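Home Current Issue Archive Authors Search

Filed under: Home and Everyday Life / Field Studies

4. What Lies Around the Bin

4.1 The living room floor

When we began this study we expected the kitchen to give us most of our material, and we had planned our visits and our notebooks with kitchens in mind. The living room won us over slowly. People in the Tromesby households were quite happy to talk about kitchen waste, which they saw as a matter of routine, but they became much more animated (and sometimes a little sheepish, though always good-humored) when we moved on to the place where they sit down in the evening. A living room bin is usually a small thing, bought without much thought, and yet nearly everyone we spoke to had firm opinions on where it should stand and what ought to go into it.

Of the 137 rooms in the survey, 36 had a bin standing out on the open floor, away from the walls, and it is this smaller group that we look at here. We had wondered whether a bin set out in the open would gather everything to itself. In practice, small litter often settled at a little distance from it, in the strip of floor that people reach from the sofa without getting up. The room we return to through the rest of this section has a beige carpet and a low sofa, and it shows the pattern so plainly that we have used it whenever we needed to explain our terms to a new coder.
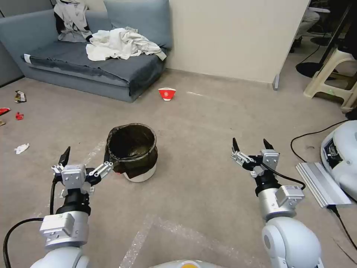 Figure 3. Lined bin on carpet, with wrappers and other small litter to the left and a red-and-white paper cup farther back.

Two kinds of litter are present in Figure 3, and we found it helpful to keep them apart. The first kind we called flat litter: wrappers, a crumpled tissue, scraps of paper, anything that lies close to the pile of the carpet and can be overlooked by a person standing up. The second kind we called standing litter, even when it has fallen over, and the paper cup is our usual case. A cup has some height to it, and its red band shows up well against a pale floor. In our interviews people mentioned cups, cans and bottles long before they mentioned wrappers, and several of them, asked to tell us from memory what was on their floor, left the flat litter out altogether.

Wael Zerouali, who coded the first round of rooms, was the one who argued for a separate entry for scraps too small to be named. I was doubtful at the time, as it seemed to me that we would spend our days peering at crumbs, but the entry proved its worth. A little red scrap near a bin may once have belonged to a wrapper, or it may have come from somewhere else entirely, and a coder who is obliged to choose will choose differently after lunch than before it. With the extra entry, the two coders agreed far more often.

4.2 Cloth, cushions and other things that stay

Not everything out of place is waste, of course, and here our method needed a good deal of patience. A sofa in ordinary use collects clothing and covers and cushions, and these have a way of drawing the eye from the floor. In the same room, a crumpled pile of white fabric rests on the dark gray seat cloth, and a light gray garment with dark trim hangs over the armrest and backrest at the left end. Our rule was that cloth is never litter, wherever it lies and however crumpled it may be. We also set aside household items on the floor, such as a stool, a power cable or a flat metal panel, and entered them as belongings.

Packing material gave us more trouble. A sheet of bubble wrap lies on the carpet in the view below, and it could fairly be put under either heading. Some people keep bubble wrap for years (my own mother among them, folded into a drawer) and others are glad to see the back of it. We settled on a third heading, "undecided," and asked the household where we could. The Allala group, whose scheme we otherwise followed closely, would have counted it as waste.
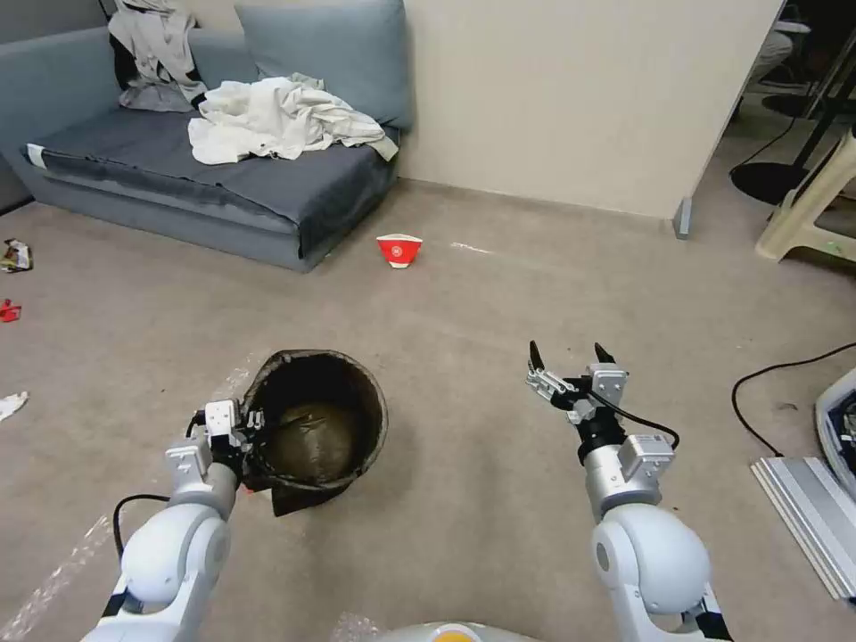

4.3 Distance and the view from the doorway

Each room was also judged for what we call ease of notice, meaning how readily a person coming in would see that something wanted picking up. The cup scores high again. It lies tipped on its side out on the open carpet, its white rim to the left and a white circular logo on the red, and there is nothing next to it to hide it. The small red-orange scrap near the foot of the bin scores low, in spite of its bright color, and we suspect that readers will have to look twice for it, as we did.

Pale marks on the floor deserve a word as well. Faint white streaks cross the carpet in several places, and they may be marking tape or some sort of residue. One of our coders first entered them as paper. We now ask that any pale streak be checked against a second view of the same room before it is entered, which is tedious but has saved us from a fair number of mistakes. 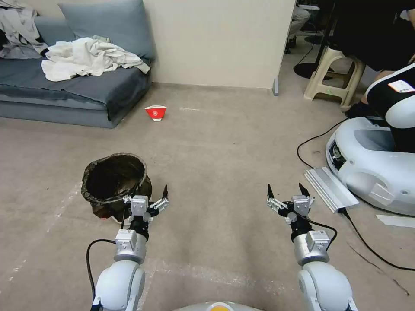 4.4 The liner

Last we come to the bag itself, a subject on which our households had a surprising amount to tell us. In this room the liner is dark and generous for the size of the bin, with its rim turned outward over the top edge. That fold was the arrangement people most often told us they preferred, and those who spoke of it liked that the bag seemed less inclined to slide down inside. Others minded the look of it, and trimmed the bag or tucked it under. 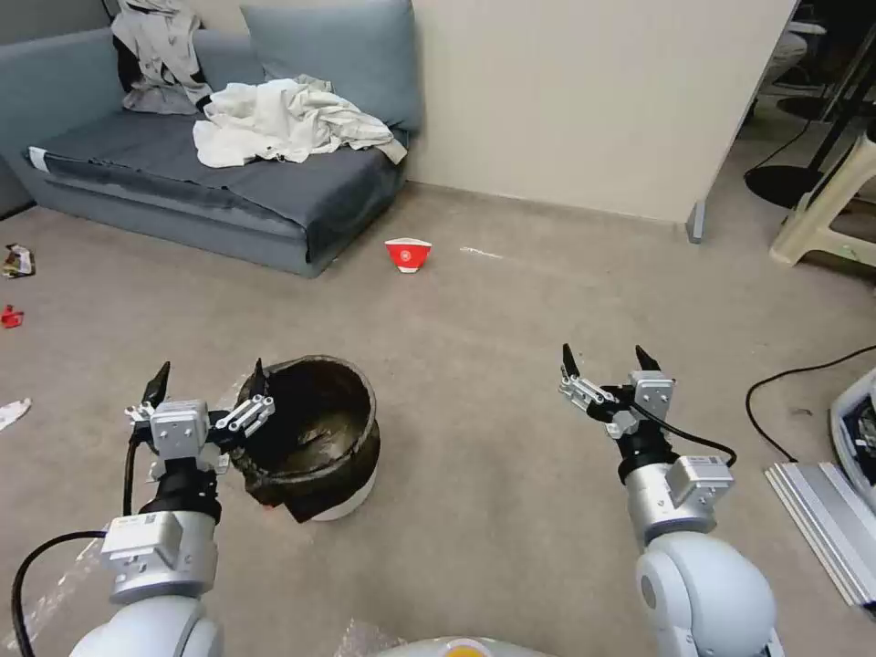
Figure 4. Black liner folded over the rim and hanging in loose folds, with the white base of the bin beneath it.

A dark bag makes the coder's work harder. Creased, glossy plastic can pass for contents at a quick glance, and in Figure 4 one has to look into the opening with some care to see that only the bag itself is showing. We therefore recorded fullness as "none showing," "some showing" or "to the rim," and made no guess at weight. The clear plastic on the floor was entered as undecided, in keeping with 4.2. The full coding sheet, with roughly 3,000 entries, is kept with the Bouzid household papers and can be had on request.

Related articles
Where the cup goes: drinks and side tables in shared homes
Keeping and discarding packing material: notes from Tromesby
Small bins, large bags: a survey of liner habits
Vuvance floor diary, second round
Cloth on the sofa: laundry between rooms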